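Ticket: Label printer drops jobs after overnight idle
Product: Jultus (returns desk module)
Site: Balotent, returns and lost property
Reported by: Gráinne Ó Néill
Assigned to: Renato Dagdag
Priority: Normal
Status: Closed

Original report (Gráinne Ó Néill)

The first label jobs of the day do not print. Jultus shows them as sent. The printer shows ready. The jobs never come out, and there is no error on either side. If I restart the print service on the desk computer, new jobs print normally for the rest of the day. The missing ones have to be sent again by hand. It has happened every morning since the April update. Before that it worked without attention.

Renato Dagdag, first response

Please send the following:
- print service log from the desk computer, covering close of business to the first good label
- network settings page from the printer (hold the feed button until the light blinks, then release)
- whether the printer is left on overnight
- whether the desk computer sleeps or is shut down

Do not reinstall the driver yet. That clears the queue history.

Gráinne Ó Néill

Log and settings page attached. The printer stays on. The computer is locked at night but not shut down. I do not know if it sleeps. The screen is dark when I come in, but it comes back right away when I touch the mouse.

Renato Dagdag

The log shows the service opening a connection to the printer at 5:52 p.m. and never closing it. The first job the next morning goes out at 7:41 a.m. on the same connection. The service gets no refusal, so it marks the job complete. The next two jobs do the same.

The settings page shows the printer at an address handed out by the router, not a fixed one. Two possible causes at this point:

1. The printer gets a new address overnight and the service keeps sending to the old one.
2. The printer drops idle connections and the service does not notice.

To separate these, please print the settings page again tomorrow before sending any labels, and compare the address with the one you sent today.

Gráinne Ó Néill

Same address both days. Labels still missing this morning. Restart fixed it as usual.

Renato Dagdag

That rules out the first cause. I would still set a fixed address when convenient, but it will not fix this.

Checked the release notes for the April update. The print service used to open a new connection for every job. It now keeps one open and reuses it, to speed up batch printing. There is a keep-alive setting, off by default. The printer has its own idle timer, which closes the connection from its side after a period without traffic.

Try this:
- open the print service settings, Connection tab
- turn on "Send keep-alive"
- set the interval to 4 minutes
- save, then restart the service once

Gráinne Ó Néill

Done. Better but not fixed. Jobs printed the next morning. On Tuesday they were missing again, and I had changed nothing.

Torquil Tennant (network, Balotent)

Adding a note as I look after the switches at this site. The desk switch was replaced with a Meesuk unit last month. It has a power saving mode that shuts down quiet ports at night. The keep-alive traffic may be enough to hold the port open on some nights and not on others. I have turned power saving off for the printer port only. The other ports are unchanged.

Renato Dagdag

Thanks, that fits. With the port down, the keep-alive fails, but the service retries on the old connection and does not build a new one. That part is a fault on our side. Passed to development (Shoshana Lindqvist).

Please leave keep-alive on and run for 6 working days. Note any missing label, with the time.

Shoshana Lindqvist (development)

Reproduced on the bench with a switch port forced down for 13 minutes. After the port came back, the service wrote 3 jobs to the dead connection and reported all of them as complete. Two defects:

- completion is recorded when the data is handed to the operating system, without a status reply from the printer
- a failed keep-alive does not discard the connection

Both are corrected in the next maintenance build. The service will ask the printer for status after each job and will reconnect on any failure. A job with no status reply will go to "Held" and can be released from the queue screen.

Until then, the old behavior can be restored by setting "Reuse connection" to No on the same tab. Batch printing will be slower - at a single desk the difference is small.

Gráinne Ó Néill

Set to No. No missing labels over the 6 days. One question: items booked in while the printer was failing have records but no labels. Can I reprint these without making a second record for each?

Renato Dagdag

Yes. Open the item, choose Label, then Reprint. The item number stays the same. Do not use Duplicate, which creates a new record. For several at once, filter the list by date and by "Label confirmed: No", select all, and choose Reprint. Jobs lost to this fault may show as confirmed, so compare the list with the shelf before you close it out.

Gráinne Ó Néill

Reprinted and checked against the shelf. Archie Morrison has the same printer on the Jillis desk and has made the same change there. You can close this.

Renato Dagdag

Closing. Reopen if labels go missing after the maintenance build is installed.

Attachment (1) 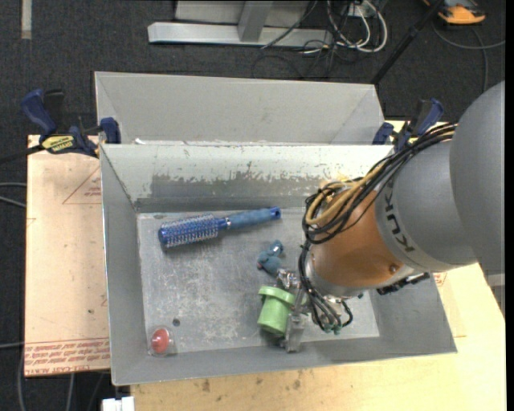

Blue round hairbrush in metal bin.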